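Rumden Film Review Corpus

A collection of 2,000 film reviews written in a two-voice format, in which a pair of named reviewers discuss the same release in alternating paragraphs. Each review is stored as plain text with turn boundaries, speaker initials and a verdict per speaker. Maintained by Thomas Messina.

Contents

reviews.jsonl: one review per line
speakers.csv: speaker initials and the column they wrote for
titles.csv: film title, year of release, running time, country
splits/: lists of review identifiers for training and testing

Fields

review_id: string, unique
title_id: string, matches titles.csv
turns: list of speaker and text pairs, in printed order
verdict: one value per speaker, either "see", "wait" or "skip"
source: "rolard" or "fashola"
spoiler: true if any turn gives away the ending

Sources

Rolard is a weekly arts newsletter and supplied the larger share. Its reviews open with a plot summary by the first speaker and put the disagreement, if there is one, in the third or fourth turn. Fashola ran a print column with shorter turns and no summary. The column was scanned and corrected by hand, and some hyphens at line ends remain.

Reviews of television series, festival round-ups and interviews were left out. Re-releases are included where the review was new.

Preparation

Bylines, ticket details and cinema listings were removed. Film titles are in capitals in the Rolard text and in quotation marks in the Fashola text; both were kept as printed. Turns longer than 800 words were split at the nearest paragraph break and carry the same speaker label. Reviews with fewer than 2 speakers were dropped.

Verdicts were taken from the printed line where there was one. In the remaining cases they were assigned by a reader and have "assigned" set in verdict_origin.

Known problems

Drama and biography are over-represented. Animation is thin before the change of editor at Fashola. In 30 reviews the speaker initials are uncertain and appear as "X". The spoiler field was added in October and has been checked for Rolard only.

Remakes sharing a title must be joined on title_id. Joining on the title string will give wrong matches.

Loading

Files are UTF-8 with Unix line endings. The Skadano reader opens them directly; set turns to "nested" or the speaker labels will be lost.

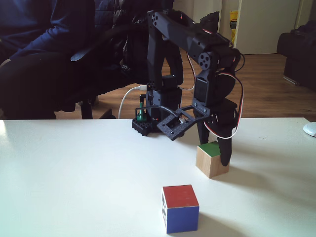
Licence

Text may be used for research and teaching. Reprinting whole reviews needs permission from the original publication. Corrections should quote the review_id and the turn number.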